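Domevley room, key hanging bench, May

Came in just before lunch, and first job was getting the white board down flat on the gray carpeted platform again. It had been rocking a hair at the far edge and it was driving me nuts. I moved the clamp along the wooden rim until the wobble quit, then ran the thin cable behind the post so it isn't lying where the keys go. Much better!

So, the task is still the key ring onto the peg. Sounds like nothing, right? Pick up the ring, bring it over the post, let it drop. But the keys and tags all want to flop in different directions, and half the time the ring ends up lying flat underneath a tag where there's nothing to get hold of. I spent a good chunk of the afternoon just looking at how the bunch lands (I have become a person with opinions about key rings).

What I've got written on my pad:

The peg is the new white one from Paterson, printed to 165 mm. The old one was 156 and I kept catching the ring on the top lip on the way over. Didn't expect the taller one to be easier, but I like it so far. I want to round off the top a little more before I commit.

The paddle shaped plate stays. I was ready to cut off the round end to save space, but it's a handy thing to line up against when the peg gets bumped.

The tags matter more than the keys. Kakex sent a bag of 29 plastic ones and I've been swapping them in and out. Light blue is my favorite because it shows up well on the white top. Black is fine too, it just disappears when the light is bad. Two tags on one ring is plenty, with three it turns into a salad.

Keys are the gold ones out of the Rivum box. Please don't put them back in the drawer with the real ones, I had a very dumb ten minutes at the front door last time.

Did 12 goes before the break and then reset everything. Start position is keys below the plate and a little to the right, dropped from hand height, no arranging them afterward (I know it's tempting).

Still to do: tape down the cables on the floor by the power strip, try a bigger ring, and find out who has the good calipers.
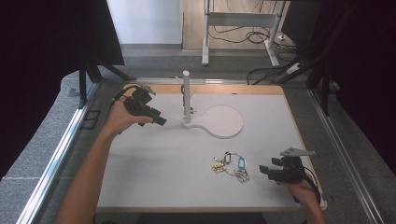
Keys below the plate, blue and black tags on the ring, new peg.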